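Pay for the Hours, Skip the Subscription

Javska wants 31 dollars a month for a service that records your household chores with a hand-held gripper and sells the results back to you as skills for its home arm. I think the price is fair and the contract is not.

The kit itself is good. You squeeze the handle, pick things up, put them down, and the camera on the tool keeps a record. My neighbor Unnur Hafstein learned it in five minutes and she has never owned so much as a robot vacuum. Real homes are messy and full of soft things, and a company that wants its arm to cope with them has to collect in real homes. Javska understood that before Noster did.
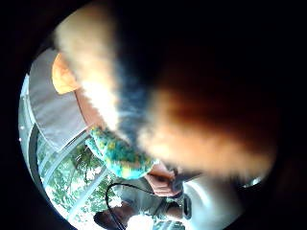

What bothers me is clause 853 of the terms – yes, they run that long – which lets the company keep every recording after you cancel. Customers are doing the work of training the product. They are also paying for it. Aksel Eskildsen, who runs the support desk, told me the monthly fee covers storage and review. Fine, but storage of what, and for whom?

Noster's offer is clumsier. Its gripper is heavy and the jaws stick. But it pays people by the hour, and it deletes a session if you ask within the month. In February I asked, and got a plain two-line reply that it was done.

Javska says it has 3,000 homes signed up. It could give each of them a delete button and a credit for hours recorded. Until it does, I would borrow the kit for the trial and send it back.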